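I sell feng shui items and small home decor through a store called Jumasura. People keep sending me the same questions about wind chimes, so I'm putting my answers in one thread. Aug 31, 2018, and I'll leave it up as long as it's useful.

First, what I mean by a wind chime. I mean hollow metal rods or bamboo tubes hung from a top piece, with a striker in the middle. I don't mean bells, and I don't mean the glass or shell ones. Those have their own uses and I carry a few, but they aren't what the old books are talking about.

Metal chimes go with the west, northwest and north. West and northwest are the metal areas of the home. North is water, and metal feeds water in the five element cycle. If you only remember one thing from this thread, remember those three.

Bamboo chimes go with the east, southeast and south. East and southeast are wood. South is fire, and wood feeds fire. Same logic.

What people get wrong most often is hanging a metal chime in the east. Metal cuts wood. I'm not saying your roof will fall in. I'm saying you paid for a thing to help an area and picked the material that works against it.

How to find your directions: stand in the middle of your home with a compass, away from the fridge and any big speakers. A phone compass is fine if you calibrate it first. Take the reading 2 or 3 times in slightly different spots. If they don't agree, you're too close to something metal.

Don't use your front door as north. There is a school that lines up the map with the front door, and it's a real school, but it doesn't go by compass at all. Pick one method and stay with it. Mixing the two is where most of the confusing emails come from.

Number of rods. Six is the usual choice for northwest and for quieting down a bad spot. Five is sold a lot too, and some teachers use it to hold back trouble. Seven is used in the west. Eight is popular in general and I don't argue with it.

Hollow matters more than the number. The rods should be open all the way through. Solid rods make a duller sound, and the traditional idea is that the energy rises through the tube. If you're buying in a shop, look up into the rod from the bottom and see if light comes through.

On sound. Please listen before you buy if you can. A chime you find irritating is not good feng shui in any direction. I took one down from my own porch after a week for that reason and it had every rule right.

Sizes. The Pestora chimes I carry come in a short and a long. The short one is fine for inside. The long one is for a porch or a covered balcony and is too loud for a bedroom. I've had 17 returns on the long one and nearly all were people who hung it indoors.

I've since added a sound clip to each listing. It's a plain recording, nothing done to it. Turn your volume to about where you'd have the TV.

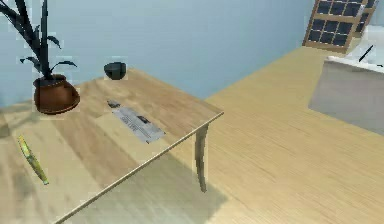
Where not to hang one. Not over a bed. Not over a chair where someone sits for hours. Not over the dining table. The general rule is that you don't sit, sleep or eat under a chime.

Front door: fine, as long as the door doesn't hit it. A chime that gets knocked every time someone comes in will wear out its cord fast, and the sound is a clatter. Hang it off to the side, inside or outside.

Long hallway with a door at each end: this is the classic case for a chime. The idea is that the energy moves too fast in a straight line and the chime slows it down. Hang it near the middle, high enough that your tallest visitor clears it.

Stairs facing the front door: same idea. Put it between the bottom step and the door.

"Does it have to ring?" I get this one a lot from people in apartments. Indoors there often isn't enough moving air. Most teachers I've read say the chime still counts. I'd say give it a tap when you walk by. It's a chime — it was made to be heard.

Neighbors. If you share a wall or a balcony rail, ask first. If they say no, use bamboo. It's much softer and doesn't carry. If your balcony faces a metal direction, I would skip the chime and use something round and white or gray there.

Care. Bring bamboo in for the winter or it will split. Wipe metal rods with a dry cloth. Check the cord every April, before the windy part of spring where I live. The cord goes long before the rods do.

Restringing is easy and I'd rather you do it than buy a new one. Use braided nylon cord. Take a picture of the knots before you cut anything. Do one rod at a time and you won't mix up the order.

A broken or missing rod is different. Replace the chime or take it down. I was taught that broken items shouldn't be left hanging, and a chime with a gap in it sounds off anyway.

Used chimes. Fine in my view. Clean it, hang it outdoors for a day of sun, restring it if the cord looks gray. I know other sellers say never buy used. They're selling new ones, and so am I, so take that how you like.

Price. You don't need to spend a lot. The Ursu six-rod set is the cheapest one I list and it's the one I have in my own northwest corner. The more expensive sets are tuned to a scale, and you're paying for the tuning. If you don't care about that, save the money.

As of this morning I've shipped 1,567 chimes from Jumasura, and 1,198 of those were metal. I'd like to see more people try bamboo. It's quieter, lighter, and easier to hang on a small hook.

About the Hestmont brand, because it comes up: I don't carry them now. The rods on my last batch were closed at the top. They looked nice and the sound was okay, but I can't list a closed rod as a feng shui chime. If they go back to open ones I'll order again.

I can't tell you a chime will bring you money or fix a job. I can tell you where the tradition says to put it and what it should be made of.

If your question isn't covered, reply with the compass direction, the room, and whether it's inside or outside. Without those three I'll only have to ask you for them. I answer in the evenings, and orders placed over the weekend go out Tuesday.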